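To: werkel-arms
From: Huiling Meng
Date: June 30, 2018
Subject: Re: [werkel-arms] Corn task, grid and wrist view

Lei wrote:
> Two questions before I merge the task states. Is the target cell still
> read from the tape, or from the arm bases? And do we want one Enum for
> the pot and lid together, or two? The current one has 14 values and half
> of them are never reached.

Tape. The bases are bolted down and would be the better reference, but the club rules for the Kornstead round say the grid is what gets judged, so the grid is what we measure from. The paper has creases in it towards the right-hand side and I would not trust a corner there without checking it against its neighbours.

For the reach into the pot, the right arm comes in from above and the left stays clear with its gripper open. The elbow needs to stay high or the gripper cable gets too near the rim.

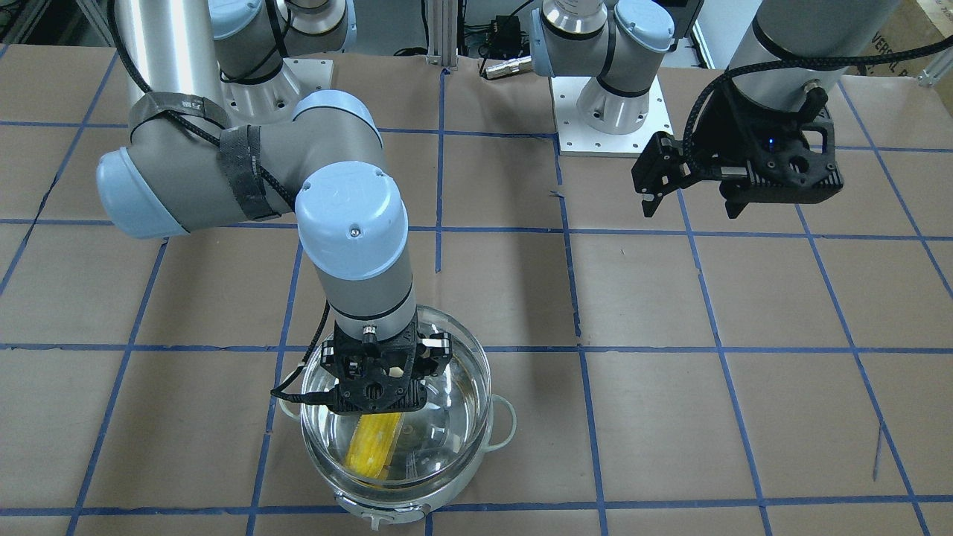 Right gripper inside the glass pot with the corn, left gripper open and empty.

Points to watch in the code:

The clear pot and the water both give reflections of the arm. The colour threshold on yellow copes with this, the edge detector does not. Please leave the edge detector off for this step.

The cable on the right gripper loops out to the left. Any wrist rotation past the soft limit pulls on it. I have set the limit in the config – do not raise it to make a plan succeed.

On the Enum: two, please. One for the pot, one for the lid. "Lid on" says nothing about whether the corn is in, and the combined version is how we ended up with 14 values.

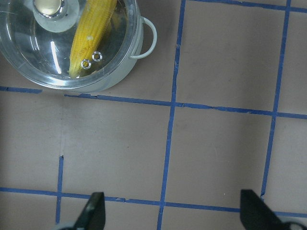 The wrist camera can find yellow through the glass lid, so the corn check does not need the lid off. It does need a mask for bright highlights, mainly at the knob, the rim and the vent holes. I took the mask value from log 263 and it held on the other logs I tried. The tape corners should be fitted as lines first and then intersected, as the strips are hand laid and their edges wander. Fitting corners directly gave a worse result every time.

Frame 1410 in the same log is the one to use for the unit test.

Still open: the release height over the pot, and whether the left arm should hold the handle. I would like both settled before August. Lei, if you split the Enum on your branch I will rebase the vision part on top of it.

Huiling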